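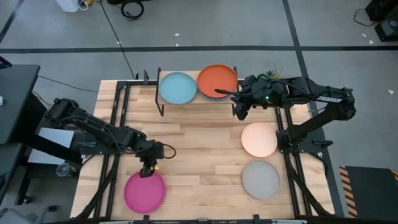

I've been oiling tables for long enough to have strong feelings about it, and Dornico Table Oil is the one I kept going back to before I ever thought of selling it. It goes on thin, it doesn't leave that sticky orange look, and it lets pale wood stay pale. If your top is made up of strips, butcher-block style, you'll know how each strip drinks at its own speed, and a thick oil makes that look patchy very quickly. A shallow plate with a bit of a rim, like the magenta one, makes a perfectly good tray for pouring it into, by the way – I've never owned a proper paint kettle in my life.

Dornico Table Oil
391 ml tin, £18
Clear, matt finish
In stock, posted from Bedcombe

Who it's for

Kitchen tables, worktops, desks, benches, anything indoors that gets leaned on and wiped. I wouldn't use it on a floor (it's too soft for shoes) and please don't use it over varnish, it will just sit there looking at you. Get back to bare wood first.

I had a long chat about this with Wakana Ebihara, who bought her first tin last May for an old school desk and hadn't realised it was lacquered. She wiped the lot off, sanded it back over a wet bank holiday and started again, and it came up beautifully! 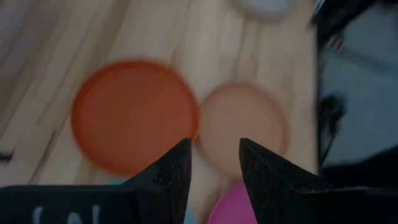

So do the water test before you open the tin. Put a drop on the wood and go and make a cup of tea. If it has soaked in and left a dark spot by the time you're back, you're ready to go. If it's still a neat little bead, there's something on the surface and you've got sanding to do.

How I put it on

Sand lightly with the grain, then get all the dust off. I use a barely damp cloth and leave the table overnight.

Pour out a little oil, much less than you think, and rub it in with a cotton rag. Leave it for 18 minutes and wipe off everything that's still shiny. Really go for it with the wiping – most of the sticky tables I hear about were never wiped properly.

Second coat the next day. Third coat if you've got toddlers.

Lay used rags out flat outdoors until they've dried hard. Oily rags can heat up and catch fire if they're scrunched up in a bin.

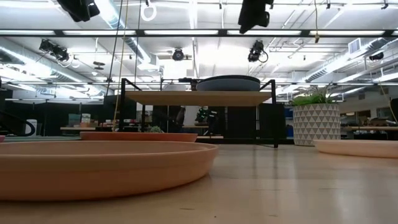

Rings and marks are what I get the most emails about. Oil slows water down and gives you time to grab a cloth, but it won't save you from a plant pot that weeps for a fortnight. Those wide terracotta-coloured saucers with the flared rim look lovely on light wood, and I'd still put a cork mat under any of them once there's a watered plant on top. If you've already got a ring, sand just that patch, oil it, and feather the edge out with your rag.

Precious Le Roux asked whether you can top up a tired area without doing the whole table. Yes, any time.
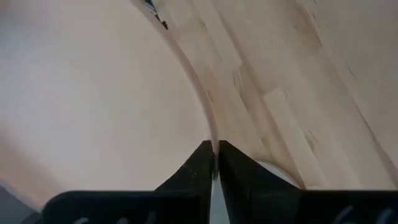
Postage and returns

Orders in by 2 p.m. go out the same day. Unopened tins can come back within a month, opened ones can't, sorry. The current batch is 102 and the number is stamped on the base, so quote it if you write in with a problem.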